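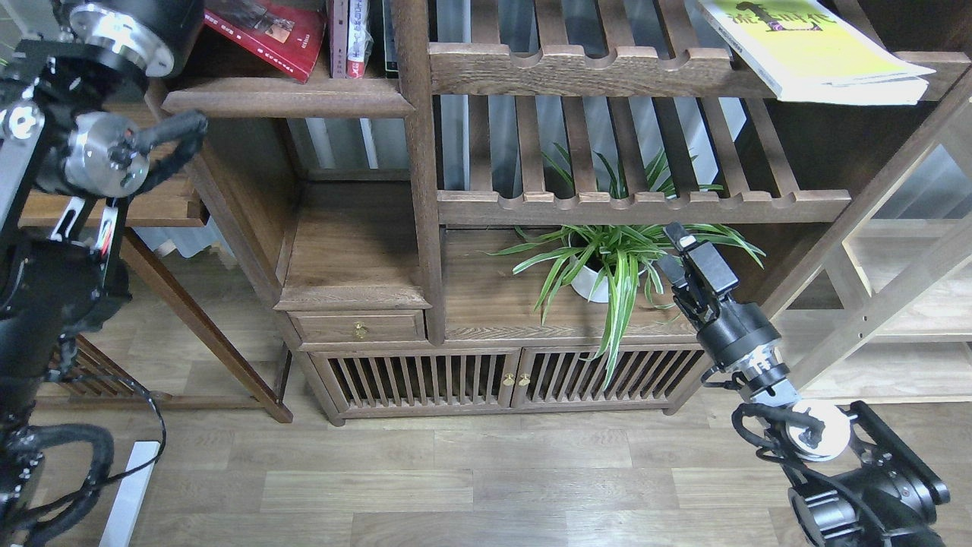
## Session 4: Books on open shelves at home

Notes by Ifor Hopkin. Bring the Platville care sheet, as we refer to it throughout.

**Before you start**

Clear one shelf at a time. Dust the boards with a dry cloth and work from the back to the front. Polish on a dark wooden cabinet must dry fully before any book goes near it.

**Handling**

- Grip a book by both sides, at mid-height. Don't hook a finger over the top of the spine.
- Large or limp books need two points of support.
- Softcovers go wrong at the edges first: wear, then curling. A book left leaning will curl faster.

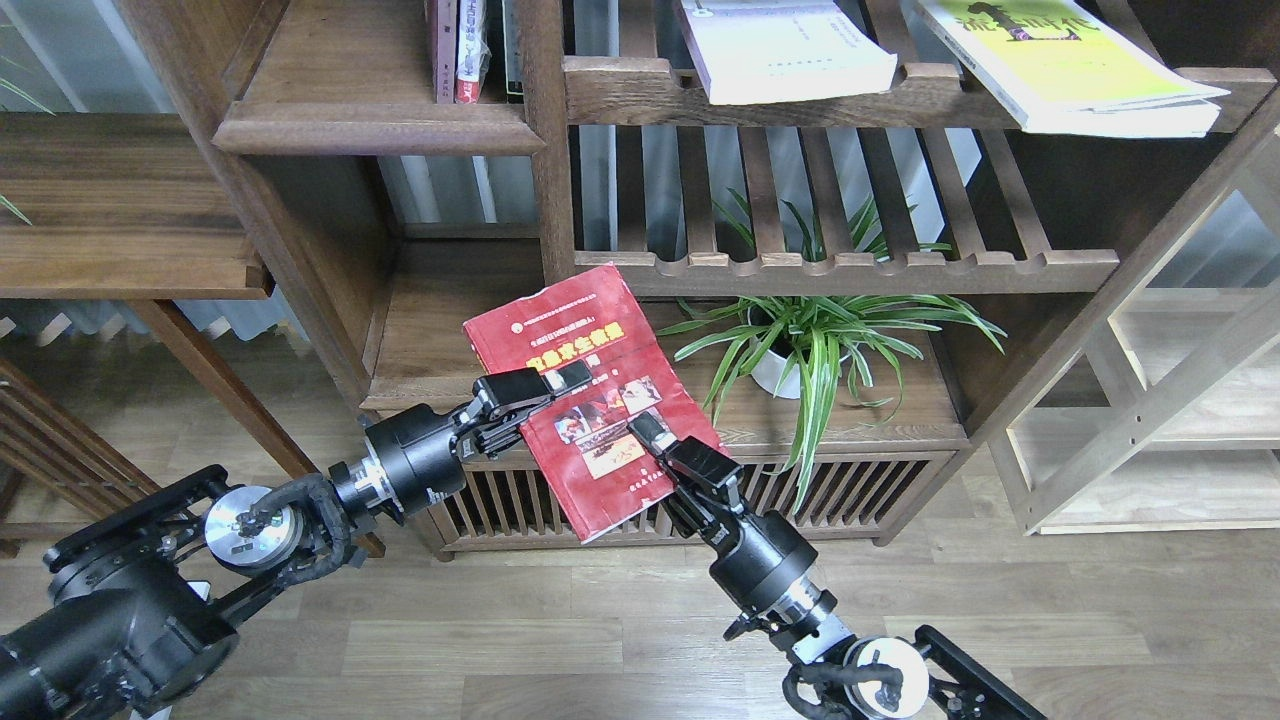
Slight curling can be eased by laying the book flat under a board for a week or two. Worn edges are left alone — tape does more harm than the wear. Put softcovers between hardcovers of a similar height where you can, and fill gaps with a bookend so that nothing tilts.

**Order**

For a home collection of up to 1,000 books, sort by language first, then subject, then size. Chinese titles may be shelved by stroke count or by pinyin. Choose one and write it inside the cabinet door or on a card. The Shek exercise (70 titles, both methods) is due next time.
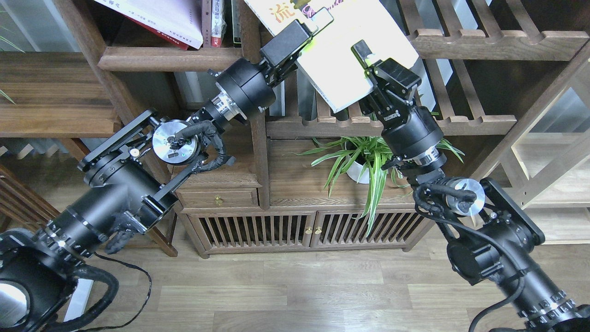
Mei-kuen Peng objected to the size rule and asked for her point to go in the notes: a tall book moved to another shelf is a lost book, and she would sooner have an uneven row than go looking for volume two of something.

Fair for small collections. Leave a marker card if you do move one.

**Reading:** Sakov, chapter 11, and the table on p. 216.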